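Catégorie : Archives de la liste > Entretien du linge et textiles anciens

Objet : Re: Napperons qui gondolent après lavage
Date : 23 novembre 2020

Bonjour à tous,

Je réponds au message de vendredi, dont je recopie l'essentiel :

> J'ai repris à Tranier un lot de 24 pièces au crochet, surtout des ronds
> et quelques chemins de table. Coton blanc ou écru, plus trois napperons
> noirs. J'ai tout lavé à la main à 30 degrés et séché à plat sur une
> serviette. Résultat : les bords font des vagues et les centres remontent.
> Faut-il amidonner ? Et peut-on traiter les noirs comme les blancs ?
> J'ai peur des traces.

Pour les vagues, l'amidon seul ne suffit pas. Il fixe la forme que la pièce a au moment où elle sèche, donc si elle gondole, il la fixe gondolée. Il faut la mettre en forme mouillée et l'épingler, puis ne plus y toucher jusqu'au lendemain. J'utilise une plaque de liège recouverte d'un vieux drap bien rincé et des épingles inoxydables. Les autres rouillent, et une tache de rouille sur du coton écru ne part presque jamais.

Pour un rond, je commence par le centre, puis quatre épingles en croix, puis quatre entre les premières, et ainsi de suite jusqu'au bord. Si le bord est festonné, une épingle par feston. C'est long : il m'en a fallu 53 pour mon dernier chemin de table. Sur un grand rectangle, je pose d'abord les quatre coins à l'équerre et je tends les côtés ensuite.

Les noirs, c'est une autre affaire. L'amidon de riz cuit laisse un voile gris dès qu'il est un peu épais. Je le dilue deux fois plus que pour le blanc, je le filtre, et j'éponge la pièce avant de l'épingler. Pour les pièces fragiles, je m'en passe. Avant tout, faites un essai de couleur sur l'envers avec un coton-tige humide. Si ça dégorge, eau froide uniquement, et jamais dans la même cuvette que le reste.
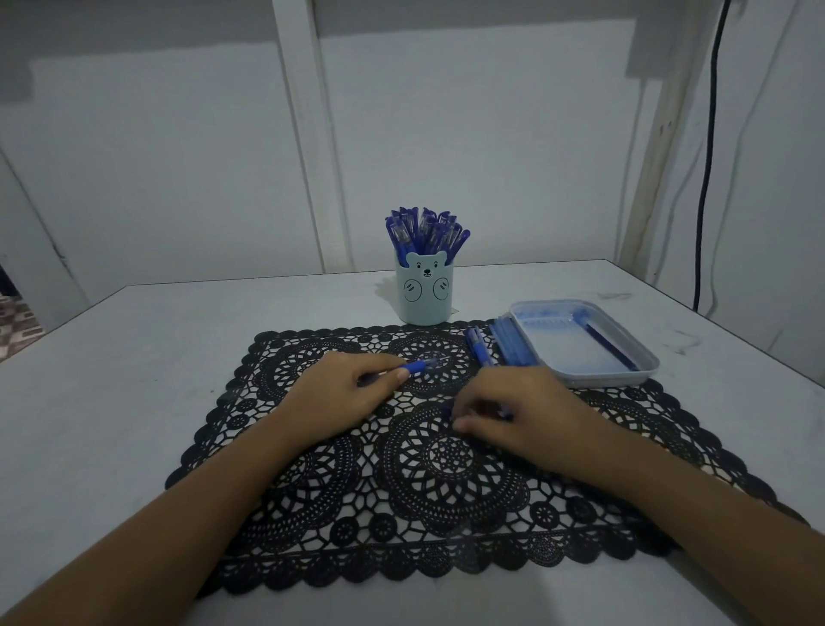 Dentelle noire à bord festonné, posée à plat sur une table blanche.

Un fond clair aide beaucoup pour le noir, on repère tout de suite un motif de travers ou une maille qui file. Sur un drap foncé j'ai laissé passer un trou que j'aurais pu reprendre en cinq minutes.

Côté produits, j'ai essayé l'amidon en bombe Altimora : pratique pour une retouche, mais il pèle au pliage. Le savon en paillettes Iltance me convient pour le lavage, à condition de rincer trois fois. Pour le fil de réparation, je prends le Manalastas en numéro 16. Le noir tire un peu sur le brun à la lumière du jour, à vérifier avant de commander.

Pour le rangement, évitez de plier les pièces amidonnées. Je les roule autour d'un tube en carton habillé de papier de soie sans acide. Celles que je ne ressors pas avant le mois de juin, je les range sans amidon, car il attire les poissons d'argent. J'ai perdu deux bordures comme ça.

Une question de mon côté : quelqu'un a-t-il déjà redressé un napperon ancien à la vapeur, sans le remouiller ? J'en ai un qui a plus de 3 reprises dans le centre et j'hésite à le tremper encore une fois.

Bonne semaine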